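# Keeping Fruit Good All Week (Kitchen Notes from Skimmont)

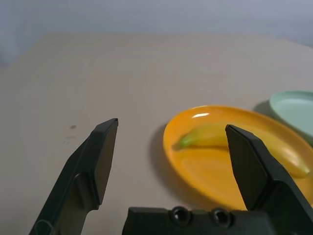 Fruit is my favorite thing to buy and for years it was also my favorite thing to throw away, which makes me sad just typing it. I'd come home from the market with two full bags, tip everything into one big bowl, and by the middle of the week half of it was soft. The fix was so easy! I quit the deep bowl. Piled-up fruit bruises under its own weight and you never see the piece at the bottom until it's leaking. Now whatever we're going to eat next sits on a plate, right out on the table, where people walk past and grab it. The rest gets stored properly, and that's what most of this page is about.

## Don't wash it yet

Water is what gets berries in the end. Leave them dry until you want to eat them, and if you must wash ahead (I do, before a busy week), use a vinegar bath: one part white vinegar to 3 parts cold water, a quick swish, a good rinse, and then dry them like you mean it. I spread mine on a clean dish towel and give them a full hour. They go back in the fridge in a box lined with a paper towel, lid cracked open a little.

Grapes stay on the stem. Cherries too.

## Who can live next to whom

Apples and ripe bananas give off ethylene gas, and it hurries along everything near them. Great if you have a rock-hard avocado - put it in a paper bag with an apple and check it the next day. Not so great for kiwis you were hoping to keep. My apples go in the crisper drawer in their own bag, and the bananas hang on a hook by the back door, far from everybody.

Peaches, plums and pears should ripen on the counter first, stem side down, not touching. Once they give a bit near the stem, move them to the fridge and you've bought yourself another 2 or 3 days. Put them in the fridge too early and the peaches turn mealy, and there's no bringing them back.

Lemons and limes keep wonderfully in a sealed bag in the fridge. I was a lemons-on-the-counter person until I tried this and wow, what a difference. They were still juicy after 17 days!

## Rescuing the tired ones

- Wrinkly apples: peel, chop, and simmer with a splash of water and some cinnamon. Sauce in twenty minutes.
- Spotty bananas: peel before you freeze them! Frozen banana skin is miserable to get off.
- Soft berries: mash with a spoonful of sugar and stir into yogurt or oatmeal.
- Anything with mold on it goes in the compost, and check its neighbors while you're there.

## Fruit flies

They'll find you by July. Pour an inch of cider vinegar into a jar, add one drop of dish soap, and set it near the sink overnight. Then look for where they're coming from - in my kitchen it's nearly always the drain or a forgotten potato. Boiling water down a metal drain helps, but if your pipes are plastic use hot tap water and a little baking soda and a scrub with an old bottle brush.

Wipe the table down too, because one sticky ring of juice will keep them happy for ages. Warm water and a drop of dish soap is plenty on most tabletops. Dry it afterward, and rinse out the cloth!

Next month I'll be doing herbs, so start saving your jam jars.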